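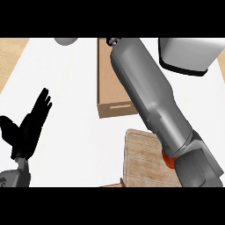
Robot hand over a white table (computer rendering)

From: Dace Zariņš
To: Skonar listeners list
Subject: Re: The dance clip and who gets the credit

Hello Xolani, hello everyone,

I read your message over breakfast and then again at lunch, and I've been composing a reply in my head ever since, so forgive me if this goes on a bit.

Xolani Naidoo wrote:

> Has everybody seen the Jõgi clip by now? My niece sent it to me,
> then my dentist's receptionist showed it to me on her phone.
> It's the one with the woman dancing on the ferry ramp in a yellow
> raincoat. The song under it is "Odisier," which half of this list
> heard live when Arūnas was still playing it with the slow intro.
> His name isn't anywhere on the post. The comments all call it
> "the raincoat song." Should we say something as a group, or does
> that make us the cranky old fans in the corner?

First of all, yes, I've seen it, and I loved it! I watched it with the sound off the first time (I was on the bus) and I still knew what song it was from the way she drops her shoulder on the off beat. Whoever she is, she has really listened to it. I'd hate for anything we write to land on her as a scolding. She put up a dance she enjoyed, and the app filled in the sound as "original audio," the same as it did with my sister's video of her dog.

But I do think Arūnas Ramanauskas ought to have his name on his own song. He wrote it, he paid for the recording at Tatov out of his own pocket, and he pressed 100 copies of the single, of which I own two, one for playing and one because he looked so tired at the merch table. The clip got more plays in 24 hours than the song had managed since February. When I looked last night there were 125 replies asking what the music was, and most of the answers were wrong. One person was very sure it was an old folk tune. I suppose that's a compliment, in a way.

I wrote to Zohreh Shahbazi, since she still does his bookings, and she tells me he's pleased and a little dazed. He would like a credit but he doesn't want the clip taken down, and please, please could people stop posting angry things at the dancer on his behalf. I gather there was some of that over the weekend. I hope it wasn't any of us.

So here is what I'd suggest, Xolani. One friendly comment, from one person, with the title, his full name and a link to where the song can be bought. The rest of us can like it so it floats up where people will see it. If ten of us pile in with the same correction it will look like a campaign, and I remember how that went with the Skonar radio poll, when Aigars Urbonaitė got us all muted for a month. (Sorry, Aigars. You know we're fond of you.)

I'm happy to write the comment if you'd like, though you can probably tell from this message that someone will need to trim it. You may be the better choice, as you have 2,000 followers and I have mostly cousins.

One other thing while I have your attention: does anybody still have the live version from Jõgi, the one with the accordion? Mine was on the laptop that died. Zohreh thinks Arūnas might put it out if a decent copy can be found, and mine had a man coughing all through the second verse anyway.

Warmly, and off to feed the cat,
Dace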